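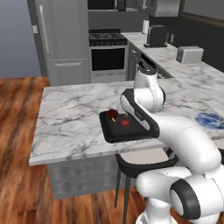

2025年12月22日

朝、Cluroのバッチが終わっていた。キッチン環境、トレイ上の小物体の把持、方策はPrusero、チェックポイントは前回と同じ。3000エピソード中、成功は1744。成功率58.1%。前回の集計より低い。方策の重みには触っていないので、変わったのは評価側だけである。

前回との差分を先に書いておく。初期状態の生成を、エピソードごとの逐次乱数から、あらかじめ保存した初期状態の読み込みに変えた。逐次乱数のときは、物体の配置を棄却サンプリングで決めるたびに乱数の消費量が変わり、そのあとに引くカメラの微小な揺らぎと照明の値までずれていた。つまり同じシード番号でも、条件を一つ変えると別の初期状態の集合を見ていたことになる。これでは条件間の差を取っても、方策の差なのか初期状態の差なのか分離できない。保存方式なら、エピソード番号が同じであれば、物体の姿勢、アームの関節角、カメラ、照明がすべて一致する。

比較する条件は2つ。
条件A：指示文に物体の名前を入れる。
条件B：指示文に色と形だけを入れる。

方策側のサンプリングにはシードを5本使い、初期状態を使い回す。1744は条件Aの値。条件Bは夕方に投入した。

午前中は失敗例の再生に使った。レンダリングした静止画を時系列に並べて見ていくと、失敗にははっきりした型がある。黒いトレイの上に小さな物体が二つあり、一方は暗い赤褐色の丸いもので黄色い短い柄がついている。もう一方は鮮やかな赤の丸いもの。手首がトレイの上まで下りてくるところまでは、ほとんどのエピソードで問題がない。軌道は滑らかで、縁との干渉もない。分かれるのはそのあとで、指示された側でない物体の上で指を閉じるものと、正しい側に向かいながら高さが足りずに空を掴むものとがある。

前者を「対象誤り」、後者を「高さ誤り」と呼ぶことにした。どちらにも入らないものは「その他」に置く。その他には、指の背で物体を押してトレイの縁まで転がしてしまうものが目立つ。分類は手作業でなく、グリッパが最初に閉じた時刻の指先中心と各物体中心の距離から自動で付けた。閉じた時刻の判定には指令値でなく実際の指の開度を使う。指令値だと、方策が一瞬だけ閉指令を出して取り消した場合まで拾う。最初の版はこれで対象誤りを過大に数えていた。

対象誤りについて。赤い方は、画像だけではりんごともトマトともつかない。アセットの側には当然名前が一つ付いているが、画像エンコーダに渡る解像度ではそれを支える手がかりが残っていない。柄つきの方も同様で、さくらんぼと言われればそう見えるし、棒つき飴と言われてもそう見える。名前で指示する条件は、方策の把持能力と、アセット名と見た目の対応を言い当てる能力とを一緒に測っていることになる。論文の表では前者の数字として書くつもりだったので、このままでは使えない。

この点は10月の時点でCostel Todorovaから指摘されていた。当時の議事メモを読み直したら、「命名の誤差を把持の誤差に足すな」と一行だけ書いてある。そのときは物体が大きく、名前の曖昧さが問題になる配置がほとんどなかったので後回しにした。小物体に切り替えた段階で見直すべきだった。

昼過ぎにCostelと通話。Perthorpe側の環境でも同じ保存済み初期状態を読ませられるか確認した。読めるが、関節の順序の定義が違うので変換が要る。変換表はこちらで作ることになった。手首の最終軸の符号が逆なのは前にも一度引っかかっている。今回は変換後に順運動学で手先姿勢を計算し、元の値との差が許容値を超えたら読み込みを止めるようにした。警告を出すだけでは見落とす。

統計の扱いについても話した。Costelはエピソード単位で独立とみなした区間推定に反対で、同じ初期状態を複数のシードで使い回している以上、初期状態をまとまりとして再標本化すべきだと言う。その通りなので、ブートストラップの単位を初期状態に変更した。試しに条件Aだけで計算すると、区間は独立仮定のものより広い。初期状態ごとの成功回数を見ると、全シードで成功するか全シードで失敗するかに寄っており、中間が少ない。方策側の乱数より配置の影響の方が大きいという、予想通りの形である。

条件AとBの差は、初期状態ごとに成功率の差を取ってから同じ単位で再標本化する。対にしておけば配置の難しさは両条件で共通なので、差の推定からは落ちる。これが保存方式に変えたそもそもの目的。

高さ誤りについて。最初は深度の問題と考えたが、Pruseroは深度を入力に取っていない。方策はRGBと関節角だけで高さを決めている。再生を見ると、前腕がトレイの右側にかかる姿勢で接近したときに多い気がした。印象だけでは書けないので、トレイ領域のうちアームに隠れている割合をセグメンテーションの出力から計算し、閉じる直前の値を記録するようにした。アームを除いて同じ視点をもう一度レンダリングし、二枚のトレイ画素の差を取る。描画が一回増えるが、閉じる直前の一点だけなので総時間への影響は小さい。

結果はまだ断定できない。遮蔽率の高い側で高さ誤りの割合が増える傾向は出ている。ただし遮蔽率は手先の位置とも相関していて、カメラから遠い側へ手を伸ばすほど両方が変わる。遮蔽だけを動かす実験が要る。案としては、アームの描画だけを半透明にした入力を方策に与えることを考えたが、学習時に見ていない見た目を入れることになり、別の要因が混ざる。もう一つの案は、肘の冗長自由度を使って手先の初期位置を固定したまま前腕の通り道を変えること。こちらなら見た目は学習分布の内側に留まるはずで、初期状態として保存するだけで済む。後者で進める。

ただし初期姿勢を変えても、方策が数ステップでいつもの肘の位置に戻してしまう可能性がある。閉じる直前の遮蔽率が実際に動いているかを先に確認し、動いていなければこの案は捨てる。

背景のAasenについて。大理石調のカウンタートップの灰色の筋が、トレイの縁の検出を乱しているのではないかという意見が以前に出ていた。今日の失敗例を見た範囲では、縁の近くだけ成績が落ちるという形にはなっていない。トレイが黒でカウンターが白なので、境界のコントラストは十分にある。この件は優先度を下げる。むしろ気になるのは暗い赤褐色の方の物体とトレイの黒との明度差で、照明を落とした初期状態では輪郭がかなり弱い。照明強度で層別した表を追加する。

表の形は次のようにした。
行：照明強度の層、対象物体
列：成功、対象誤り、高さ誤り、その他
条件AとBで同じ表を作り、差の表には区間を併記する。層によってエピソード数が違うので、割合だけでなく件数も載せる。

夕方、条件Bを投入する前に指示文を点検。色と形だけにすると言っても、「赤い丸いもの」では両方が該当しうる。赤褐色を赤と呼ぶ人はいる。柄つきの側は「黄色い柄のついた丸いもの」、もう一方は「明るい赤の丸いもの」とした。英語の指示文も同じ区別が立つように書き直した。方策の学習データに「柄」に相当する語がどれだけ含まれるかを検索したら、ほとんどない。条件Bには語彙の不慣れという別の不利が入る。したがって仮にBがAを上回らなくても、命名の曖昧さが無関係だとは言えない。この注意は結果を見る前に書いておく。

位置による指示（左の方、手前の方）も検討したが、視点基準かロボット基準かで答えが変わるので今回は見送り。

投入直後に落ちた。原因は指示文のファイルの文字コードで、全角の読点が一つ紛れていた。修正して再投入。最初の数エピソードのログで、初期状態のハッシュが条件Aと一致することを確認した。カメラのパラメータも一致。レンダラの版も同じ。

待ち時間に、Aの集計スクリプトの単体テストを追加した。物体が最初からグリッパの閉区間内にある場合と、一度も閉じなかった場合。後者は分類関数が空の配列に対して最小値を取ろうとして例外になっていた。該当するエピソードは「その他」に入れず「未把持」として分ける。上の表の列を一つ増やすこと。

明日やること。
・Bの集計。差の区間を出してから個別の再生を見る。順序を逆にしない。
・Perthorpe向けの変換表と、順運動学による照合。
・肘の姿勢を変えた初期状態の生成。棄却条件に自己干渉を入れる。
・照明の層別。層の境界はBの結果を見る前に決めて記録しておく。

層の境界だけは今夜決めた。照明強度の分布を件数が均等になる点で区切り、設定ファイルに書いてコミット済み。Bはまだ回っている。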